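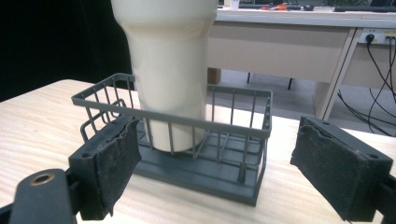

Cream tumbler-like cylinder, gray wire basket, light wood tabletop.

Prokstead Tinlow Parlor Guitar

The Tinlow is a small-bodied acoustic for players who write and sing at home or in small rooms. It has a short scale, a 12-fret neck join and a slotted headstock. The low end is modest and the mids come forward, so it sits under a voice without much fuss over mic placement. Fingerpickers tend to get along with it. If you mostly strum hard with a heavy pick, look at the larger Horkholm instead – it has more headroom and costs a little more.

The top is solid spruce with a thin satin finish. Back and sides are laminated mahogany, which keeps the price down and holds up better in dry winters. The neck is a soft V. Some players need a week or two to get used to it if they are coming from a flat, modern neck.

Specifications

Body: parlor, 12-fret
Top: solid Sitka spruce
Back and sides: laminated mahogany
Neck: mahogany, soft V profile
Fingerboard and bridge: rosewood
Nut and saddle: bone
Tuners: open gear, 3 on a plate
Strings as shipped: light gauge, phosphor bronze
Finish: satin
Price: $1,123

Pickup option

The standard Tinlow has no electronics. The Chowdary under-saddle pickup can be fitted in our shop before shipping for an extra $81. It has an endpin jack and one volume wheel inside the soundhole, and no battery. It works best through a preamp or a DI box with a high input impedance. Fitting adds 2 working days to your order. We do not sell the pickup separately for home installation.

Setup

Every guitar is checked and set up before it leaves us. Action is set medium-low for fingerstyle. If you play slide or tune down to open C, say so in the order notes and we will leave the saddle higher. Please don't put medium gauge strings on this model. The bracing is light and the warranty does not cover a lifted bridge caused by heavier strings.

What comes with it

Padded gig bag
Truss rod wrench
Spare bone saddle, uncut
Strap button, fitted at the heel on request

A hardshell case is $66 when ordered with the guitar. The Horkholm case is too deep for the Tinlow, so check the model name before adding one to your cart.

Availability

Natural top: in stock
Sunburst: back in August
Left-handed: natural top only, built to order

Returns are accepted on unmodified guitars in original condition. Guitars with the pickup fitted can be exchanged but not refunded.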